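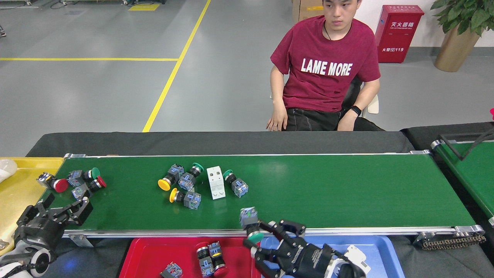 Fig. 1. A green belt with push-button switches and one white DIN-rail module on it, and a seated station behind.

Unit 2: Sorting Small Parts at the Belt
Course handout, Purimbridge evening program in assembly and stores work

Welcome back, everyone, and thank you for the lively talk last time about bins and labels (I'm still thinking over the question about mixed returns, and I promise we'll get to it in Unit 9). Tonight we move from the shelf to the belt, and I'd like us to take our time with it, as sorting looks like the easiest job in the building until you've done it for two hours.

The parts

We're working with industrial push buttons. For our purposes, a complete switch has three pieces you should be able to name without stopping to think:

The cap is the part a person presses. Some caps are flat and some are mushroom caps, wider than the body so that a palm can find them quickly. In Fig. 1 you'll find mushroom caps in red, green and yellow.

The collar sits just behind the cap. The ones in the figure are black. When the switch is fitted in a panel, the collar is at the front.

The contact block is at the back, and it does the electrical work. Those in the figure are a translucent blue-gray, which is a help to us — a part that has landed block side up can still be recognized as a switch.

The white rectangular piece is the odd one out. It's a DIN-rail module, meant to clip onto a metal rail inside a cabinet, and it never goes in a switch bin, however full the module bin may be.

Sort by family first, color second

Beginners nearly always go for color, and I understand why, red being very hard to ignore! But color is the second question. Ask first what family the part belongs to (switch or module), then what kind of cap it has, and only then what color. If a switch is lying with its block facing you, turn it over before you decide. Please don't guess from its neighbors. Two reds side by side tell you nothing at all about the third part.

Parts will come to you in clusters, too, like the four switches together at the left end of the belt in Fig. 1. Spread a cluster out with the flat of your hand while the belt is stopped, then pick from the outside in.

The Trondum and Ostness sheets

We have two tally sheets in this course and they don't match, for which I can only say that I inherited them. The Trondum sheet lists caps across the top and families down the side. The Ostness sheet is the other way around. Use Trondum for the practice lot of 132 pieces, and keep Ostness for the long run of 1000 in June. Write the lot number before you start, in pen.

Sitting at the belt

Set your chair so your elbows clear the belt rail, and let your hands come back to your lap between batches. Keep sleeves, cords and hair away from the chain and sprocket at the drive end. Find the fire extinguisher cabinet and the yellow floor lines when you first walk into any shop, and leave both of them clear.

For next time

Read the first half of the Stankevičius workbook chapter on panel parts, and bring one filled-in Trondum sheet. Pencil is fine for the tallies themselves.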